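Ring stand task, before the real bench

The build in the Fanddale workshop is stalled on a power supply, so I spent March on the simulated half. The job is small: pick up an irregular object, carry it to a ring on the table, set it down inside the ring, let go. Sulastri Lumenta wrote the scene loader. I did the grasp planner and the scoring.

A run is 90 episodes. An episode passes if the object is still inside the ring 3 seconds after release. The first full run passed 17, and I went through the failures one at a time in the wrist view.

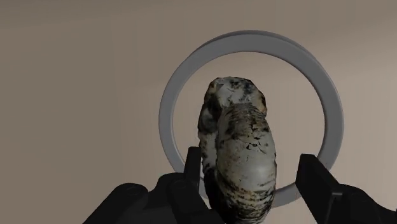
Grasp width was the first suspect. The planner takes it from the bounding box of the mesh, and for boxes and cans that works. Scanned shapes are another matter. With a lumpy, stone-like thing such as the speckled one between the fingers, two masses with a crease where they meet, the box says very little about where a flat pad will land. One finger touches early and the other is still short of the surface. I now slice the mesh at pad height and measure the width there, plus 6 mm of clearance before closing.

The second problem was the release height, which I had fixed relative to the wrist. It should be relative to the lowest point of whatever is being held.
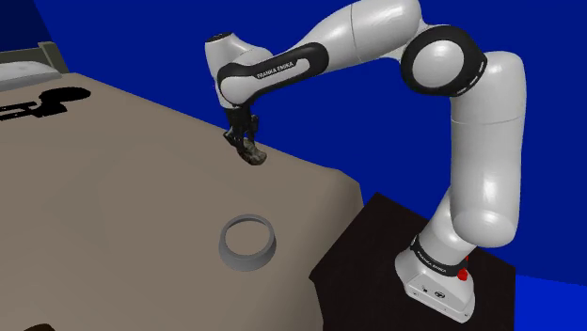

That point moves when the object rotates in the grip, so it has to be computed again after the lift. The cost is one extra pass over the vertices and does not show up in the timing.

Yoga Yeoh wants the ring friction randomized as well. I have left it constant until the width change has had a full run by itself. The config is in the Kellitz folder on the workshop server, under my initials.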